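Notebook – screening room, print inspection and sound
June 5, 2023

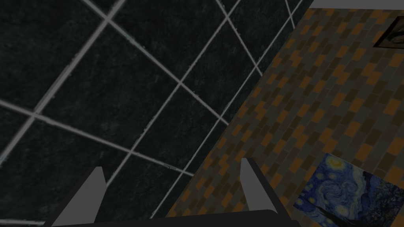

Started on the Kernavville print at nine. It came in five cans, all 35mm, and the labels on cans 3 and 4 are swapped. I have put tape over the old labels and written the right reel numbers on top. Please leave the tape on until Sang La has updated the inventory sheet.

Film is the river drama, the one with the two sisters and the ferry. The paperwork gives the director only as Vũ. I had seen it once before, on a bad tape, and remembered it as slow. On a proper print it is still slow, but the ferry scenes need the size. The long take at the end of reel 2 goes on well past the point where you expect a cut, and on the tape you could not see the younger sister's face at all.

Condition by reel.

Reel 1. Head leader is short, had to add new. Light scratches on the base side for the opening titles, then clean. Two old cement splices, both holding. I flexed them and left them alone.

Reel 2. Best of the lot. Some dirt at the changeover, wiped off. Perforations good all the way through.

Reel 3. Torn perforations on the sound side in the market scene. Repaired 14 of them with perforated tape. There is a jump right after the fish seller's line where frames are missing, and the line loses its last word. The subtitle is still there so the audience will get it.

Reel 4. Color has gone toward pink, more than the other reels. I think it is from a different printing. It will be noticeable at the changeover from 3 to 4, which falls in the middle of the dinner. Nothing to be done at our end.

Reel 5. Slight warp, settled down after rewinding slowly. Tail leader is fine. The edge number 1558 is scratched into the tail, not printed, so somebody was keeping their own log. Copied it into the inventory in case it matches something in the Kernavville records.

Sound. Ran reels 1 and 2 through the Zivix and got a hum on the left side. Swapped the cable, same hum. Swapped the input, hum gone. So input A on the Zivix is suspect and I have moved everything to B for now. If you are setting up for the shorts program, use B and leave A alone until I have had it open. The dialogue on this print is quiet and the music is loud, and that is how it was mixed as far as I can tell. I set the fader a bit above our usual mark and pulled it down for the wedding. Marks are on the cue sheet in pencil.

Projector 2 was fine. Projector 1 lost its lower loop once on reel 3, at one of the repairs. I made the tape thinner there and ran the section again without trouble. Would still like someone standing at the machine for that part on the night.

Fumico sent the new splicing tape. It is a little wider than the old stock and catches in the small splicer if you do not trim it. Works well in the big one. I would finish the old rolls first.

Talked to Sang La about the program note. The draft says the film has no music until the wedding, which is wrong, there is an accordion under the first ferry crossing and again when the older sister counts the money. Easy to miss if you saw it on tape. The draft also gives away the ending in its second paragraph. Sang La will cut that part and add a line about the lead actress, who is the reason to see it. She does very little with her hands or voice, and by reel 4 you are watching her for the smallest thing. The father is played too broadly for my taste – he seems to have come in from a comedy – but he is only in reels 1 and 4.

We went back and forth on an interval. I am against it. If the house wants one, the place is the end of reel 3, before the color shift, and it would hide the change a bit. That is the one thing in its favor.

To do:
Open up the Zivix and check input A.
Clean gate on projector 1 again.
Fresh cue sheet in ink, with the wedding fader marks.
Ask Kernavville whether there is another copy of reel 4, and if so whether we can have it by August.
Return the empty can with the broken lid.

Reels are back on the rack, tails out, in order.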